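Chapter 7
Object Records in Small Collections

A collection is only as usable as its records. An object with no number and no written entry can be stored, but it is hard to lend, insure or study. This chapter covers the basic record: what goes into it, in what order, and how it is kept up over the years.

The main case is the Wilczyńska collection, a house museum with 467 registered objects, most of them furniture, tableware and framed prints. Its first register was a bound book. The entries were later copied onto cards, and around 80 of the cards carried a number that did not match the book.
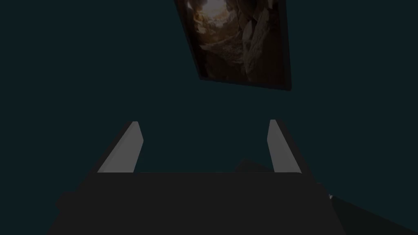 When should an object get its number?
It should get one on the day it enters the building, before it is cleaned, moved to a shelf or shown to anyone outside the staff.

The number has to be unique and should carry as little meaning as possible. Numbers that include a room or a shelf go out of date at the first move. The Prakska system, used in Section 7.2, gives the year of entry followed by a running number and nothing else. 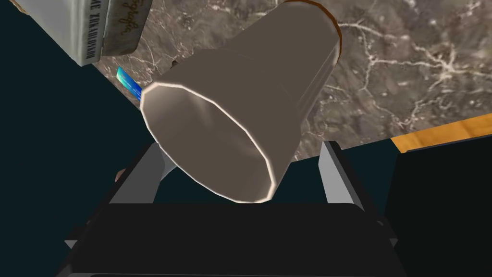
Figure 7.1 Tapered beige cup, mouth facing down.

After the number comes the object name. Use the plainest word that fits and keep to it throughout the register. Alternate names go in a separate field.
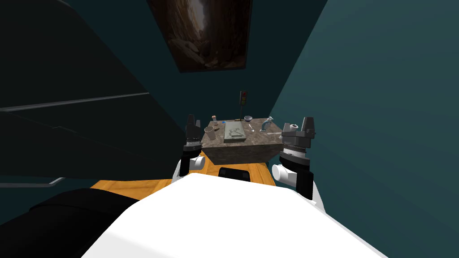
Material is the field where most errors are made. Cataloguers tend to write down more than they know, and a guess is soon copied as a fact. The orange platform in Figure 7.2, with its light grain, would be entered as "wood." The species is left blank until someone qualified has examined the piece. The same rule applies to metals and glazes.

Section 7.1 begins with the entry form. Readers who already work with the Druden form may go to Section 7.3, on location records.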